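# Let the club stay in the simulator a while longer

Every April our robotics club has the same argument about hardware. Parents see students sitting at laptops and ask when the real robots are coming out. The school paid for two arms, and the arms spend most of the year in a cabinet. I advise the club, and I think the cabinet is the right place for them until the spring term is well along.

Our project this year is called Etimico. Students write control code for a two-armed setup that has to pick up small objects from a table. They do all of it in simulation first. By the end of March the club had logged 2,158 attempts, and 598 of them counted as clean picks under our own rules. On the real arms, with one hour of supervised time after school, a team is lucky to get a dozen tries before the bus leaves.

People hear "simulation" and think the work has been made easy. The students chose a thin, clear piece with loops in it as one of the target objects, and it has given them more trouble than anything else on the list. Against a pale table there is very little for the code to go on except the edges. Shadows make it worse, and the early versions of the code often went for a shadow. 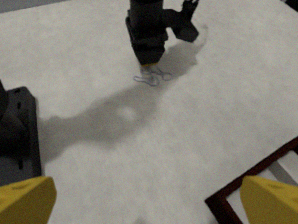

*From the Etimico simulation: one gripper over the clear looped piece, with the yellow fingertips of the other in front.*

A student who works on that problem has to learn about light, contrast and camera placement. None of it costs us a broken finger joint. Last year a bad line of code drove one arm into the table, and the repair took $491 out of a budget of $708. We skipped the regional meet at Flurivmont as a result.

The other side has a fair point. A simulated table never wobbles, and cables don't snag in software. Students who have only worked on screen are often shocked by how much goes wrong the first day on hardware. I want them to have that day. I want them to have it with code they understand, so they can tell a bad cable from a bad idea.

The Flurivmont rules now require a hardware run for full points, and next year's draft moves that requirement to the first round. I hope the organizers drop the change. Clubs with one shared arm, or none, would be out before winter break.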